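Posted in: Studio Diary

A drawer that opens both ways

2020-11-09

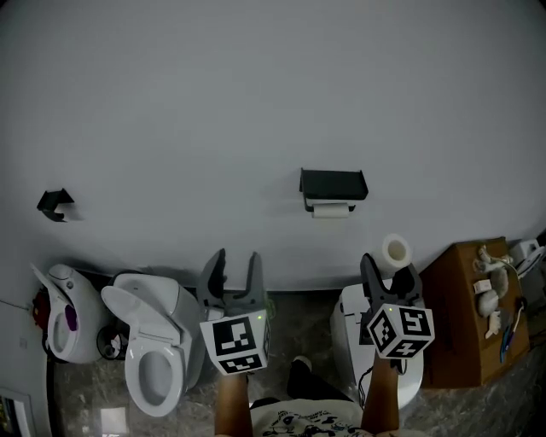 Morning, mostly sanding

I spent the whole morning on the Tilamham sideboard, and oh, my shoulders know it! Agathe Gaillard came by with pears and sat on the Ryu stool (the old one, with the wobble I keep promising to fix) while I rubbed down the last of the ash fronts. She thinks the pulls should be leather. I had my heart set on brass, but I've got some 200 little offcuts of hide in a box and it does seem a shame to leave them there.

After lunch Bit-na Yoo called about the runners. The drawer is meant to slide out from either side, so two people can share it across a room, and it still sticks at 11 inches. She says wax, I say plane it again, and we talked so long my tea went cold. I'll try the wax tomorrow, and then write to Maller about the January show.

2 comments | Share this entry

Back to top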